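Our group project, April 2018, asked whether 123 recorded examples could teach two arms to clear small metal parts into a tray. I doubted it from the start.

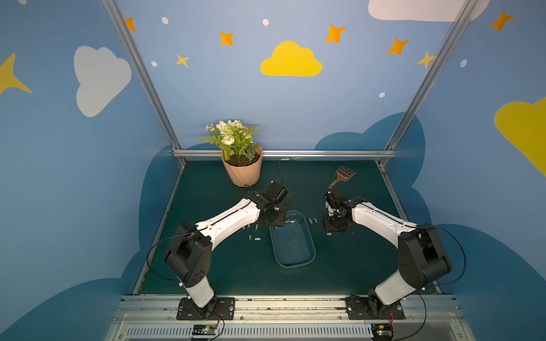

Who checked the recordings?
Lộc Bạch and I did, separately, and we disagreed on 12 of them.

Trí Tôn wanted 1,000 examples before any training. I think more of the same would have taught us little. 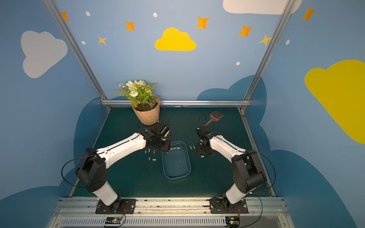

Variety worries me more than quantity. A model trained with the flowerpot always in that back left corner may simply learn the corner. We have not tested this.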